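Home | Trips | Visits | Shops | About me | Search

Back in February I finally made it to the open day at Badeo, the eyewear place in Cerkham — only 23 minutes on the bus from Onevton, so I really had no excuse! Doors opened at 9 and I was there by ten past, coffee in hand.
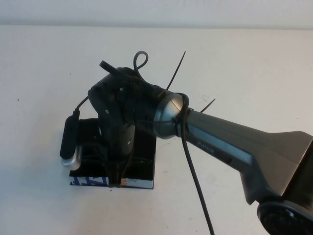
I'd gone for the frames, but I spent most of the morning looking at cases (yes, really). Hard ones, soft ones, little boxes, and a whole shelf of fabric ones I wanted to take home. My own glasses live loose in my bag, and the lenses look like it.
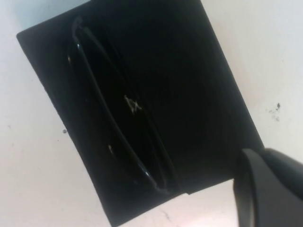
Black glasses folded up in their soft black case, with a bit of silver on the arm.

I tried on 3 pairs and bought none of them, then had a very good cheese roll at Carrasco across the road. Go early if you can — it was packed by the time I left.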